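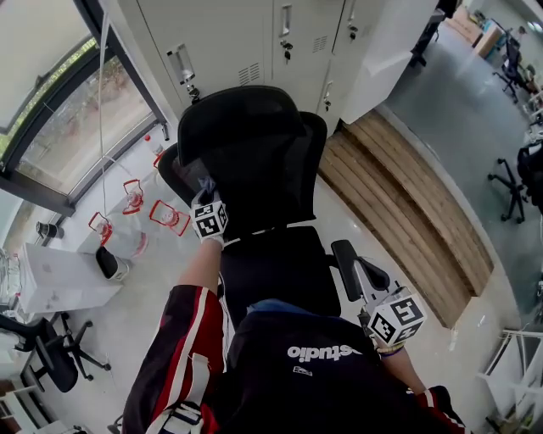

# trokness-minutes

Transcripts of the Trokness allotment society's meetings, typed up from 86 handwritten notebooks by Isla Buchanan and Beatriz Fonseca. Most of it concerns slugs.

## What you get

- `minutes.csv` – 3000 entries, one per agenda item
- `feuds.csv` – 125 disputes, with plot numbers where anyone wrote them down
- `notes/` – our guesses at the handwriting

## Known problems

- Whoever kept the minutes before Lamont's shed burned down spelt "compost" two ways, often in one sentence. Both are kept.
- Every January is missing. The society didn't meet in January, though it did argue.
- `outcome` is blank for the water butt affair – still open.
- Weights of marrows are as claimed.

## Changes

Version 2, 18th February: merged the two hosepipe feuds, which were the same hosepipe.

## Licence

CC BY 4.0. Corrections to Beatriz, recipes to Isla.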